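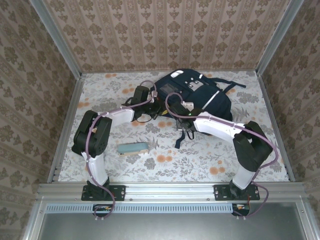
Home | Issues | For Authors | Search

3.2 Carrying of testing supplies outside the home

The second part of the diary asked where the participants kept their glucose meter, strips and fast sugar when they left home. In total 200 adults with type 1 diabetes from the clinics in Cendbridge and Prevside filled in the diary for eight weeks in April and the following month. We received 2883 entries which could be used for this part. Entries without a place of storage were left out before the analysis.

The most common answer was a bag, and among the bags the backpack was named most often (Figure 3 shows one in dark navy). A pocket of the jacket was the second answer. Many participants from Prevside wrote that they change the bag on weekends, and in these entries the fast sugar was missing more often than the meter. We did not expect this difference, as the two items were given to the participants in one case at the start of the study.

Age had only a small influence on the place of storage. The persons who used the Sustov reminder card checked their supplies before leaving more regularly than the others, but this group was also treated longer at the clinic, so the effect of the card alone can not be separated here. The answers about lost strips were compared with the earlier Intarasuk survey, where nearly 4000 entries were collected with a similar form. The order of the reasons was the same in both: strips left at work, strips left in another bag, and an empty container not noticed in time.

Figure 3. Backpack, dark navy.

Filed under: Diabetes self-care, Daily living

Published online 23 Jul 2021 | Contact the editorial office | Back to top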